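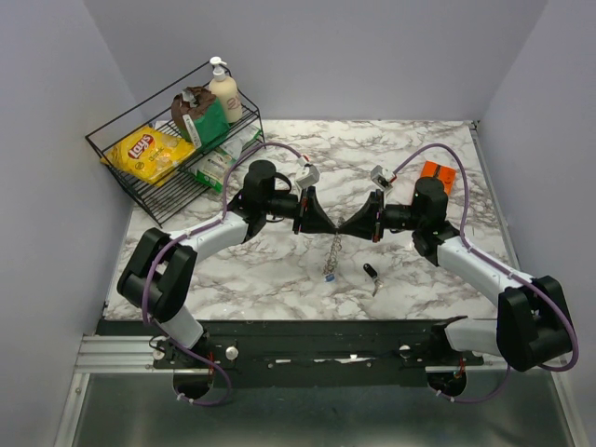

How many examples does a learning system need before it can pass a keychain from one arm to the other?

We had 60 usable ones by May and it still fumbled, so our group settled on 100 for each task and kept going from there.

I should say a little about how we got there, as it took up most of our term! Each example is one person steering both arms from start to finish while the computer records the joint positions and the video (Victor Okoth has by far the steadiest hands of any of us, so he did more than his share). We worked in blocks of 25, with a good long break after each one, and we moved the objects between tries so the model wouldn't simply memorize one spot on the table. Any try with a dropped object went into a separate folder, which we named Civorow and still hope to use someday. The chain was the hardest part for all of us, because it swings, and we lost 3 whole blocks to it before we learned to slow down.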